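Progress report to the Jumetti Fund, laundry strand
Prepared by Sorcha Doherty, Irnine workshop
September 4, 2025

## Where we are

The grant asked us to find out whether a pair of cheap arms can be taught to fold a T-shirt by people who are not robot engineers. We can report that people who are not robot engineers are very willing to try, and that some of them are better at it than the robot engineers, a finding Pranab Mollah has asked me to word carefully. I have not found a careful way to word it.

The target in the proposal was 1000 usable demonstrations. We have 1617 recordings on disk. These are different numbers, and I would ask the Fund not to be too cheered by the second one until it has read the section on sorting.

## How the teaching goes

An operator sits down with a pair of hand-held leader arms. The follower arms at the table copy whatever the leaders do, including hesitating, sneezing and reaching for tea. Each recording holds the joint positions from both sides and the video, and finishes when the operator presses the pedal. Forgetting the pedal was our main cause of very long recordings in the first month. The pedal now beeps. Everybody hates the beep, and the very long recordings have stopped.

We allow operators to watch either the shirt itself or the wrist views on the monitor. Most begin with the shirt, then drift to the monitor once they have missed a pinch or two. Pranab does the opposite and will not be told.

## Grasping

Picking up one layer of cloth remains the hard part. A person does it without thinking, and is then quite put out to find that they can't explain it to a machine through a set of levers. The fingertips wear blue tape, and we keep the same sort of tape to hand for marking the bench. It has so far outlasted two more expensive ideas.

The approach we now teach is to come in low, close slowly and take a fold of cloth between the two fingers before lifting anything. Operators who grab from straight above tend to collect both layers and carry the whole shirt off like a cat with a kitten.
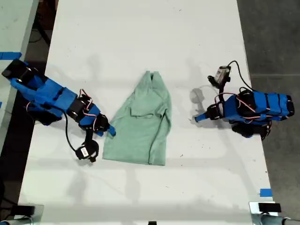
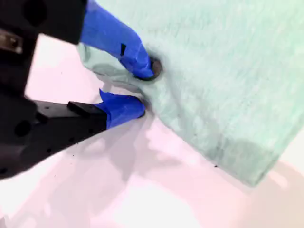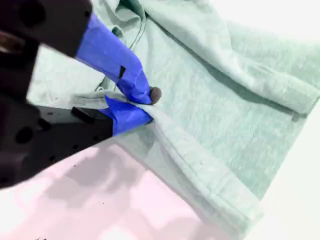 *The mint-green shirt at the teaching table: both arms at the shirt (first), and close views of the taped fingers pinching the cloth (second and third).*

The close views have turned out to be worth more than we budgeted for. From overhead, a good pinch and a near miss look much the same. From the wrist we can generally tell whether there is cloth between the fingers, and we have begun throwing out recordings on that evidence alone.

The colour of the shirt matters more than I would like. Pale cloth on a white table under strong light loses its edges, and the model then becomes vague about where the shirt stops. I would sympathise if it were not costing us afternoons. We have put in for a duller table covering under the existing consumables line, so no extra money is being asked for.

## Sorting

Each recording is watched by someone who did not make it. They mark it keep, fix or bin. "Fix" was meant to be for small trims at the start and end. In practice it became a place to put recordings by colleagues one has to eat lunch with. We have tightened the rule: anything sitting in "fix" when the weekly sort closes goes in the bin.

I will give the Fund a final usable count once the backlog has been watched. I could give one now, but I would be making it up.

## Trials at Kurnar

The Kurnar site ran 200 folds with the arms working on their own, using the model trained on our earlier batch. The first fold, hem to collar, is mostly sound. Sleeves are poor. The left arm has learned to wait politely for the right, and the right has learned to wait politely for the left, and on several trials the pair of them stood there until somebody stopped the run. We traced this to our own operators, who pause before a sleeve to think. The model has copied the pause faithfully and left out the thinking.

Operators are now asked to do their thinking before they start recording.

## Problems and money

- Wrist cameras: a cable works loose when the arm twists fully. Clips have been ordered.
- Servos: one shoulder joint replaced. A spare is on the shelf.
- The Jayasinghe leader arms have arrived. They are lighter to hold and should help with sore wrists.
- Spending is under the line for parts and over it for people's time. Sorcha to send the revised table by the end of September.

## Next

More sleeves, recorded without the pauses. A second round of trials at Kurnar after that, with darker shirts mixed in. We would also like to bring in two new operators who have never seen the setup, provided Pranab can be kept from helping them.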